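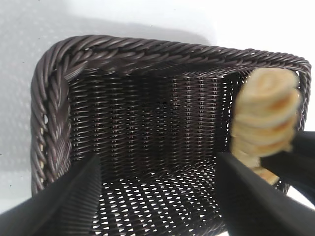
Notebook, Thursday, March, bread table

Start 8:10. Today we continue with the serving baskets for the flat rounds. Last week I wrote that the paper bag makes the underside soft, and Seema Chaudhary asked me to try the brown synthetic rattan basket with the thick braided rim. I call it Camik basket in the notes, because this is the name on the invoice.

What I like in it: the floor is woven in an open diamond pattern, so light goes through and I suppose steam will go too. The side walls are much tighter. Crumbs fall down through the floor, so a tray must be under it. I forgot the tray in the first trial and cleaned the table two times.

Batch: 587 g flour, same dough as the Gashaw trial, rested overnight. Dry pan, medium heat. Color came pale with golden patches. For my taste it is a little too pale, but Seema wants them like this for the Adthorpe breakfast.

Weight of finished stack 213 g, with the small scale. The big scale is again not stable, it moves when the door opens. Please somebody look at its feet.

Loading. If I lay the rounds flat one by one, they slide to the middle and the basket looks half empty. If I keep them together as one stack and stand it on edge against the side, it looks better and a guest can take one without touching the others. The problem is that the stack leans open like a book. A folded napkin on the free side helps, but it also closes part of the floor. I want to try a narrower basket before I decide.

The rim is strong, I can lift the full basket with one hand. However, between the twists flour is collecting. Dry brush removes most of it. Wet cloth makes paste, do not use.

Underside after 8 minutes in basket: still dry to the finger. In paper bag, same time: soft. Only one trial, so I do not trust it yet.

To do:
- repeat with warm rounds and with cooled rounds, separate
- ask Wuvov for price of the narrow model, we need 200 for the order
- tray under basket, always
- write the napkin size, I did not measure today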